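About Kerura

Kerura is a packaging testing and specification company based in Drurulham. We write pack specifications, carry out transit tests and advise manufacturers on materials for retail and postal goods. The company was set up by Ylva Ekström and Rafsan Chowdhury and is owned by its staff. 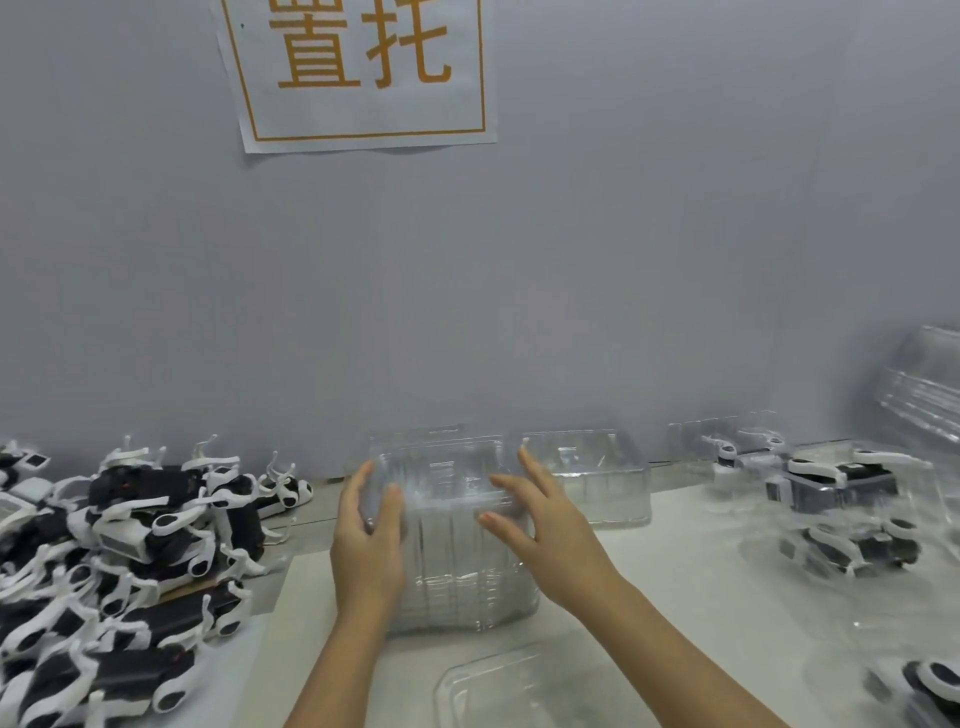
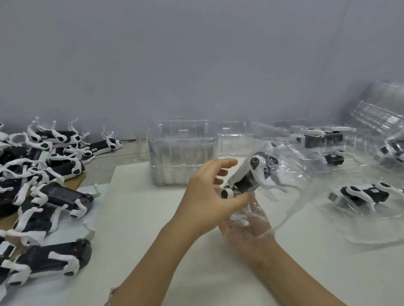
Most of our work concerns the gap between a pack as drawn and a pack as delivered. A specification from us states material, wall thickness, closure force, stacking limit and permitted movement of the contents, each with a test method and a tolerance. Nested clear trays with ribbed walls are a routine case: the ribs add stiffness in compression, but the draft angle decides whether a tall stack will separate by hand at the bench. We measure both. Results are reported as recorded, including failures.

The laboratory has 4 test stations covering compression, vibration, drop and climate. The climate chamber was replaced in January and now runs unattended overnight. Last year we tested 1,445 packs for 201 clients, mostly makers of household goods, small appliances and stationery. Samples are kept for 400 days after the report is issued, then recycled or returned at the client's request.

Muthoni Kombo manages the laboratory and signs all test reports. Boglárka Győri leads materials work, including trials of recycled and fibre-based substitutes for clear plastic. Concetta Mancuso handles specifications and client drawings.

Our records are held in Wurix, a database written in-house. It links each specification to its test history, so that a change of supplier or resin grade can be checked against earlier results. Clients have read access to their own entries.

We do not make or sell packaging and take no commission from those who do. Drop testing of palletised loads is carried out at Virág, our second site — please send pallets there and cartons to the main laboratory. Goods are received at both sites until 4 p.m.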